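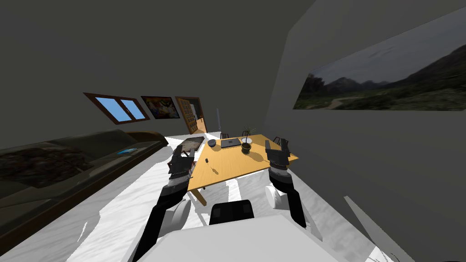
Drovis에서 정책 비교 평가를 돌리는데, 체크포인트도 같고 시드도 같은데 성공률이 돌릴 때마다 달라집니다. 진짜 며칠째 이것만 보고 있어요ㅠㅠ 저희가 쓰는 방식은 짝지은 비교예요. 정책 A랑 정책 B한테 똑같은 초기 배치를 주고 에피소드 단위로 이겼는지 졌는지를 세는 건데, 초기 배치가 안 똑같으면 방법 자체가 무너지잖아요. 처음엔 렌더링 쪽을 의심했어요. 식탁 위 화분이 상판에 그림자를 드리우는데, 이게 정책이 보는 이미지에서 은근히 영향이 클 것 같았거든요. 그래서 그림자를 끄고도 돌려 봤는데 증상은 그대로였습니다. 렌더링은 일단 용의선상에서 뺐어요.

티켓 제목: 병렬 환경 수를 바꾸면 동일 시드 평가 결과가 달라짐
분류: 평가 / 재현성
상태: 진행 중
환경: Drovis 양팔 식탁 장면, 평가 러너는 Gramex

재현 방법 적어 둘게요.
1. 평가용 에피소드 603개짜리 목록을 불러온다.
2. 환경 하나로 끝까지 돌리고 결과를 저장한다.
3. 시드는 그대로 두고 병렬 환경을 16개로 올려서 다시 돌린다.
4. 에피소드 번호로 맞춰서 성공/실패를 비교한다.

기대한 건 당연히 전부 일치였고요, 실제로는 앞쪽은 잘 맞다가 어느 지점부터 와르르 어긋납니다. 처음부터 어긋나는 게 아니라서 더 헷갈렸어요. 전체 평균 성공률만 보면 그럴싸하게 비슷하게 나와서 한동안 모르고 지나간 것 같아요. 에피소드별 표를 나란히 놓고 나서야 이상하다는 걸 알았습니다.

지금까지 해 본 것들(순서는 좀 뒤죽박죽이에요)
- 정책 샘플링 끄고 평균 행동만 쓰기: 변화 없음
- GPU 연산을 결정적 모드로 고정: 느려지기만 하고 그대로
- 물리 스텝 간격 절반으로: 결과 값은 달라지는데 불일치는 여전
- 환경 하나로 두 번 연속 돌리기: 완전히 일치! 그러니까 단독 실행은 멀쩡해요
- 병렬 실행을 두 번 연속 돌리기: 같은 체크포인트면 일치, 체크포인트가 다르면 초기 배치까지 달라짐

마지막 줄이 제일 수상하죠. 초기 배치는 정책이 행동하기도 전에 정해지는 건데 왜 체크포인트에 따라 달라지냐고요. 그래서 리셋 직후 물체 위치를 해시로 찍어 봤더니, 먼저 끝난 환경이 생기는 순간부터 해시가 갈라지더라고요. 노트북 놓인 자리부터 그릇 방향까지 싹 다요. 여기까지 알아내고 좀 신났는데, 정작 Gramex 코드 어디서 난수를 뽑는지를 못 찾겠어요. 설정 파일에는 시드 항목이 2개 있는데 문서에 둘의 차이가 안 나와 있습니다. 혹시 아시는 분?

추가로 올립니다. 병렬 실행 중에 양팔이 식탁 쪽으로 뻗어 있는 시점이고, 왼쪽 그리퍼 손가락 사이에 작고 어두운 게 하나 물려 있어요. 저는 성공/실패 판정이 흔들리는 것도 같이 의심하고 있어서, 뭔가를 잡고 있는 순간의 접촉 로그도 따로 뽑는 중입니다.
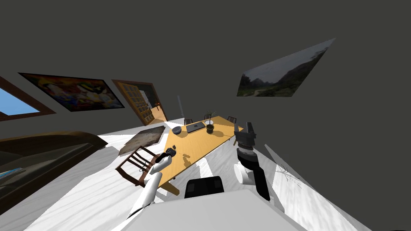 Harriet Castellanos: 판정은 잠깐 접어 두고 난수부터 보세요. 시드 항목 중에 앞의 것은 프로세스 전체용이고 뒤의 것은 장면 생성용인데, 뒤의 것을 비워 두면 모든 환경이 난수 스트림 하나를 같이 씁니다. 그러면 끝난 순서대로 다음 난수를 가져가니까 정책이 빠르냐 느리냐에 따라 배치가 바뀌어요. 에피소드 번호로 시드를 파생시키고, 리셋할 때마다 생성기를 새로 만들어 보세요. 비교 실험이면 배치를 미리 파일로 구워 두는 편이 더 안전하고요. 저희는 Dumitrescu 평가 때부터 그렇게 합니다.

와 감사합니다!! 뒤의 시드, 진짜로 비어 있었어요. 기본값이 알아서 앞의 값을 따라가는 줄 알았거든요(저만 그렇게 생각한 거 아니죠?). 일단 말씀하신 대로 에피소드 번호에서 시드를 만들어서 넣었고, 리셋 함수 안에서 생성기를 매번 새로 만들게 바꿨습니다. 밤새 돌려 놓고 퇴근할게요.

6월 4일 일요일 업데이트. 일요일인데 궁금해서 원격으로 들어왔어요ㅋㅋ 초기 배치 해시는 603개 전부 일치합니다. 체크포인트를 바꿔도 일치, 병렬 수를 바꿔도 일치. 성공/실패도 거의 다 맞는데 딱 3개 에피소드가 아직 갈려요. 셋 다 상판에 납작하게 놓인 작은 물체를 집는 과제이고, 손가락 끝이 상판에 닿을락 말락 하는 데서 두 실행의 접촉력이 벌어지기 시작합니다. 이쯤 되면 부동소수점 합산 순서 문제 같긴 한데, 확인은 못 했으니 추측이라고만 적어 둘게요.

그리고 지난번 A 대 B 비교를 새 방식으로 다시 계산해 봤는데요, 차이의 방향은 그대로고 신뢰구간이 눈에 띄게 좁아졌어요. 전에는 배치 차이에서 온 잡음이 짝 비교에 고스란히 섞여 있었던 거죠. Wellico 내부 보고서에 들어간 표는 이걸로 갈아 끼워야 할 것 같습니다. 표 각주에 장면 시드 설정도 같이 적을게요.

Nadhirah Yusof: 남은 에피소드는 빼지 말고 그대로 두되, 실행마다 갈린다는 표시만 붙여 주세요. 빼기 시작하면 다음 체크포인트에서는 또 다른 에피소드가 빠질 거고, 그럼 목록이 매번 달라집니다. 여러 번 반복해서 성공 비율로 넣는 것도 괜찮아요.

넵, 반복 실행으로 갈게요. 그 에피소드들만 반복하면 치우칠 것 같아서 전체를 똑같은 횟수로 돌리려고요. 시간은 꽤 걸리겠지만 어차피 서버가 비어 있어요.

남은 일
- 장면 시드가 비어 있으면 Gramex가 경고를 띄우게 패치 올리기 (제가 합니다)
- 초기 배치를 파일로 저장하고 불러오는 옵션 추가, 7월 전까지
- 접촉력이 갈리는 첫 스텝 찾아서 이 티켓에 첨부
- 예전 결과 중에 병렬로 돌린 것 목록 뽑기… 이게 제일 하기 싫네요

상태는 진행 중으로 그냥 둘게요. 패치가 병합되면 여기 링크 달고 닫겠습니다.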